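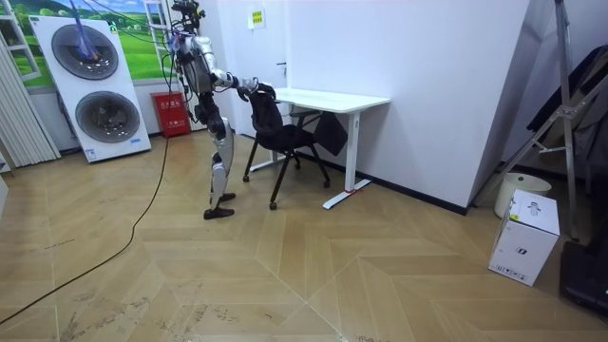 Rillgate Chair Set

README, second revision

Teleoperated demonstrations of a humanoid robot moving an office chair at a desk. Pushing it in, pulling it out, turning it to face the other way. If you were hoping for backflips, there are other downloads.

Status: usable. Maintained by Natanael Siqueira and Lucimara Prado, in the gaps between other work.

What you get

The release holds 100 demonstrations. Each one is a single attempt at a single instruction, driven by a person from start to finish. No autonomous rollouts are mixed in. Of the 100, 44 are "push the chair under the desk," and the rest are split unevenly between "pull the chair out" and "turn the chair toward the door." The split is uneven because pushing was scheduled for the mornings and the operators had better mornings.

Every episode folder contains:

video from the fixed room camera
joint positions and commanded targets for arms, hands, waist and legs
operator inputs as logged, before any smoothing
a one-line instruction in English
a notes file, sometimes empty, sometimes a diary

Video and joint data have separate clocks. The file sync.csv lines them up. Please use it. Two people have written to us about a mysterious lag in the arms, and both had skipped sync.csv.

How the demonstrations were made

The operator wears a headset and holds two hand controllers. Arm motion is mapped from the operator's hands to the robot's, scaled down slightly at the far end of the reach. The legs are not copied from the operator. Walking comes from the onboard balance controller, which takes a direction from the left thumbstick and then does what it thinks best.

The grip is a trigger pull. Full trigger closes the hand until the motor current hits a limit, so the hand does not crush the backrest, and it also does not hold it very hard. Chairs on casters forgive this. Chairs on carpet would not, and there is no carpet in the set.

Three operators took part: Hòa Trương, Aparecida Macedo and Jucélia Seixas. The operator field in meta.json uses their initials, with their permission. Styles differ enough that a model can pick them up. Trương takes small steps and regrips often. Macedo commits early and lives with it. Seixas leans the robot's whole upper body into the chair, which looks alarming in the joint plots and gives the cleanest pushes we have.

Success labels

The success field is 1 if the chair ended inside the target area for that instruction and the hand had let go. Otherwise it is 0. There is no partial credit. A chair parked beautifully with one hand still attached to it is a 0, and Aparecida would like it known that she disagrees.

Failed episodes are included and listed in failed.txt. There are 10. Train on them or don't, but say which in your paper.

Known problems

Episode 031 has a gap in the left wrist data. The arm was fine, the logger was full.

In some episodes the cables overhead hide parts of the head and shoulders. Keypoint trackers handle this badly, and ours once decided that a cable was an arm.

The chair turns on its own seat as well as rolling. We recorded no chair pose, so anything you say about its angle has to come from the video.

Operators can see the whole room and often plan around things the robot's own sensors never pick up. Policies trained on joint data alone will seem to know less than their teachers. They do.

One room, one robot. A model that scores well here has learned this room. We tried ours on a different floor of the Dokenau building and it pushed a chair with great confidence into a wall.

Loading

Unpack the archive and run:

python tools/check.py --root rillgate_chair

It should print 1828 files checked and nothing else. If it prints something else, download again before writing to us. Most reports end there.

The loader in tools/load.py returns one dictionary per episode. It needs a recent Python and numpy. There was a plotting script too, but it only worked on Lucimara's laptop and has been retired.

Changes

Second revision, January: fixed swapped left and right labels for the hands. Everyone who trained a mirror-image policy on the first revision has our sympathy. Added operator notes.

First revision: existed.

License and contact

Free for research and teaching. For anything you plan to sell, write to Natanael first, through the contact form on the Rillgate project page. He answers in the evenings. Put the episode number in the subject line and attach the output of check.py.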